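Our morning at the Cluvow open house

I'd been meaning to get out to Cluvow for ages, and when Jennylyn Lumanlan mentioned they were doing an open house in December I said yes before she'd finished the sentence. If you don't know it, Cluvow is the training center where a lot of the small grocers in our area send their new people to learn the produce side (how to store it, how to build a display, when to pull something). I don't run a store. I just really, really like vegetables, and I've been known to rearrange the onions at my own market when they look sad.

We got there at 9 and parked by the loading door, which was a mistake, so we had to move the car and walk back in the cold. Coffee was free though, and good! They had it set up on a counter next to a stack of brochures from Jivance, who do the shelving, and a bowl of clementines that I went back to more than once.

Rommel Bañez took our group through. He worked in stores for 20 years before he started teaching and he talks fast and with his hands, so you have to keep up. We started in the classroom, where he went over storage. I learned that my tomatoes should not be in the fridge (I knew this, I do it anyway) and that carrots keep longer once the tops are off, so if you buy them with the greens on, twist them off when you get home and save them for soup or pesto. Jennylyn wrote that one down. She has a rabbit, so I don't think there will be any pesto.

After that we went through to the display room, which was the part I'd come for. It's a plain sort of place, white wall, gray striped carpet tiles, and then you get all that color coming at you from the slanted stand. I love a wooden crate. I know it's a bit of a farm stand cliche but everything looks better in one, even potatoes.

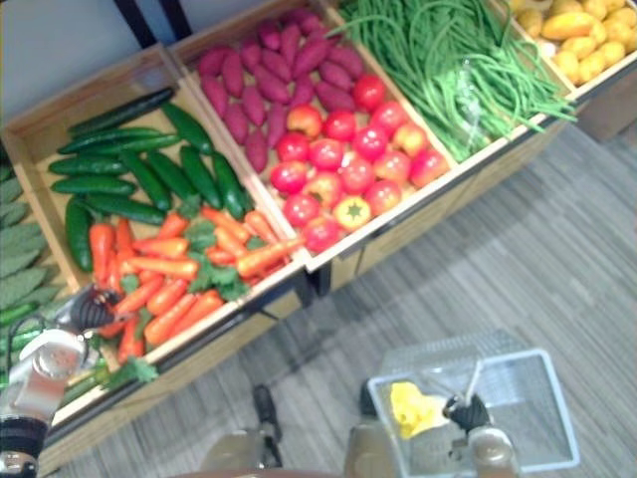
Cucumbers and carrots in the big crate, then sweet potatoes and tomatoes, with beans and potatoes farther along.

Rommel's big thing is color blocking. You put the dark green next to the bright orange and people's eyes stop there, and then they wander along to the rest. I'd always figured you just put things where they fit! He's also keen on leaving some greens in with the carrots on a display, even though he'd just told us to take them off at home, and I did ask about that. His answer was that a store wants you to see fresh and your kitchen wants them to last. Fair enough.

My favorite was the long green beans, draped all over their crate and hanging down over the front edge. I cook them with garlic and a bit of chili, and they're done in 2 minutes if the pan is hot enough. Jennylyn liked the lone yellow-orange pepper sitting in with the tomatoes and took a picture of it for her sister.

The last stop was a talk by a fellow from Usus about cold storage, which ran about 30 minutes and was a little over my head. We skipped the questions and had lunch at Xiao down the road instead. Get the dumplings. I had the eggplant too, and then bought sweet potatoes on the way home, and they're in the oven as I type this.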